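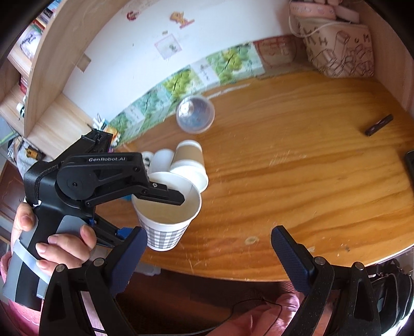
The cup table, plaid one and the others

Subject: Re: [Haltau-kitchen] cups - what do we reorder??
From: Toon Nijs

Hi all,

quick one before I run, answers to Abdelkrim's mail are in between his lines.

Abdelkrim Bouazza wrote:
> We have too many kinds of cup. People grab whatever is nearest, then
> it doesn't fit the lid, then they take a second one. Can we please
> settle on two kinds before the November order goes to Claeys?

Yes please. My vote is kraft sleeve for hot, clear plastic for cold. The sleeve one is the only one I can hold with fresh tea in it. Clear ones are fine for juice and water, and you can see if someone left a teabag in there (why).

> I would keep the gray plaid ones. They look nice and the visitors
> like them.

They do look nice! But single wall as far as I can tell by holding one, and the Clornico lids pop off them when you squeeze. If we keep them then for cold drinks or for pencils, not for coffee. Happy to be outvoted.

> What about the plain white? I thought we had stopped buying those.

We did stop. There's still a box on the bottom shelf, 262 left by the label on the side, I did not open it. Use them up for the soup tasting and then done. No reorder.

> Also can everybody agree on rim up or rim down. I find them both ways
> and sideways.

Rim down. Plain white and kraft are standing like that in the photo, clear one too, at the back by the wall. The other white one is lying on its side, that's what happens when the stack gets too high and somebody pulls from the middle. So small stacks please, and keep them to the wall side under the grape and cactus pictures. Not near the front edge - that edge is warped and things walk off it.

> The table needs a wipe every evening, who does this?

Whoever locks up. Damp cloth only, NOT the green sponge, the top has enough scratches already. There is a pale mark toward the front that I've tried to get out with vinegar and with toothpaste, no luck. If anyone has a trick for light stains on glossy wood tell me. Jirken oil was suggested, haven't tried, bit scared of it.

> Last thing, how many did we go through last year? Claeys asks.

1,133 on the invoices, all kinds together. So that's bought, not used, tell them that. I'd order a bit less this time, we have more than 2 sleeves of kraft left over and most of the regulars bring thier own mug now.

So to sum up what I need back from people:
- kraft + clear, yes or no
- plaid, keep or let run out
- someone to pick up the box from Claeys, I can't, car is at the garage

Also please don't put stickers on that wall above the table any more, the ones there can stay but the paint comes off with them when they go. And scraps in the bin, not on the table, there was a bit of blue something lying by the cups agian.

Reply to the list, not just to me, otherwise Abdelkrim doesn't see it. Gotta go,

Toon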